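About Widham

Widham develops and manufactures plant-based ingredients for makers of vitamins, protein powders and functional foods. The company was founded in Polmont and now supplies customers in 42 countries from its production site in Welville.

Our range covers 13 standardized extracts, each produced to a written specification and tested for identity, purity and strength before release. Raw materials are bought directly from growers under multi-year contracts — an approach that allows every batch to be traced to the field in which it was harvested.

In December our Welville site opened three new blending lines, and contract blending is now offered to outside brands. Minimum orders and lead times are available on request from the sales office.

Research is carried out with Awad, our partner laboratory for clinical studies. Current work is focused on digestive health and healthy aging. Technical files and stability data are provided to all customers under a confidentiality agreement.
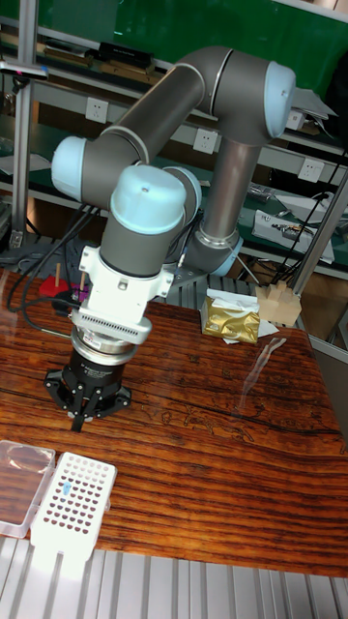
Robot arm with three-finger gripper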